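Hardwax oil on a dining table, worth the money?

saltmarsh_dave
Posted 7:40 pm
Looking at Denura hardwax for our table. The tin says one coat, 13 year life, resists red wine. I've read a lot of tins in my time. Has anyone lived with it, or is it the same linseed and beeswax with a nicer label?

pelmet
Posted 7:52 pm
Used it in March. Two coats, whatever the tin says. Lovely to touch, no complaints so far.

saltmarsh_dave
Posted 8:05 pm
"So far" being a few months. I'm not sure how they can promise 13 years, unless they started testing before the firm existed.

grubscrew12
Posted 8:11 pm
I'm with Dave. All these firms talk about "feeding" the wood. It's dead, it doesn't eat. What you want is something that's easy to patch, and any oil will do that. I went with plain Danish oil on mine, thin coats, wiped off after ten minutes, light sanding with 300 grit before the last one. 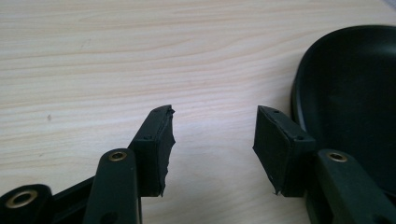
The Skiltia stuff costs three times as much and the data sheet is one page of adjectives. If they had proper figures for heat and water they would print them.

pelmet
Posted 8:20 pm
Danish oil is half varnish though, so you can't call it plain. And it's hopeless with hot mugs. Ask me how I know.

grubscrew12
Posted 8:26 pm
Depends on the brand. Leave it a fortnight to cure before you put a mug near it.

tansy_lane
Posted 9:02 pm
Pirzada's site says 3,000 happy customers. Happy on the day they opened the tin, I expect.

saltmarsh_dave
Posted 9:15 pm
Right, I'll get the smallest tin of each and try them on an offcut with a wet mug overnight. Will post the results.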